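Clearing off the white table this month and posting as I go. First up is the blue fleece, rolled and held with a black elastic band.

Same band I use for everything soft now.

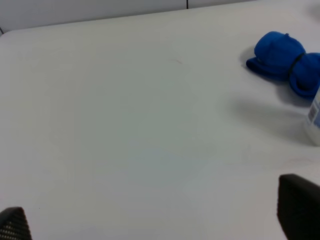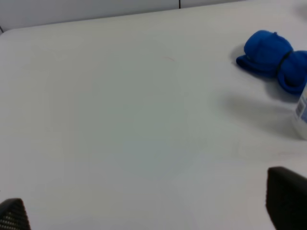 **Lwazi Sithole** · November · thread

**1/** I used to fold fleece flat. A folded stack takes up a whole shelf and slides over when you pull from the bottom. Rolled, each piece stays on its own and I can grab one.

**2/** The bands are plain black elastic, sold by Lamex in packs of 7. I have lost 4 so far. Two of those were in a coat pocket and I'm counting them as lost anyway.

**3/** How I roll: lay it out, fold the long sides in, roll from the short end, band over the middle. If the band ends up closer to one side, leave it. It holds fine.

**4/** Don't double the band on fleece. I left one doubled over the summer and the crease was still there after a wash.

**5/** The white bottle with the light blue label stays on the table for now. Bottles get their own day. I am not mixing bottles and fabric in one box again.

**6/** Boxes are the Wasari ones, the low kind with no lid. The closet shelf is 610 mm wide and the box is 559, so one box per shelf and a gap on the side - good for the lint roller and not much else.

**7/** Someone asked about vacuum bags. I tried them at the old place on Londinar Street. They saved space but I never opened them, so I went a winter without my good blanket.

**8/** Order for the rest: fleece, scarves, the two throws, then the drawer under the printer. The drawer is mostly cables and Rampersad catalogs. I may just recycle the catalogs without looking.

**9/** Scarves don't roll well with these bands, too thin. If you have something that works on thin scarves, reply with it. I'll do the throws tonight.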